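3.2 Table layout and item placement

Placement was studied on a shared snack table, with the tray at the front and the taller goods behind it. 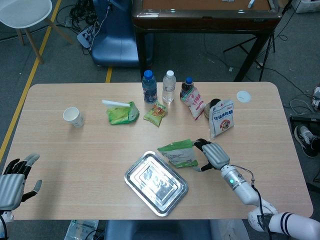

Figure 4. Snack table with a rectangular stainless steel tray, snack packets and three bottles along the far edge.

The table top is light in tone and has rounded corners. Bottles form the rear row -- a fixed rule in the Munent layout -- and packets stand or lie in front of them and to the right. The tray may be set at an angle. Its raised edges are intended to keep soft bags from sliding off when it is carried.

Across 467 placements, upright packets were moved again more often than flat ones. In 43 cases a packet hid part of the item behind it, as with the dark bottle in Figure 4. Such overlaps were recorded but left uncorrected. Each layout was kept for around 10 minutes before clearing.

Filed under: Domestic Layout; Food and Serving

Related items
Tray size and reach at the Aneris tables
Phan packet sorting: a short note
Famero shelf study, January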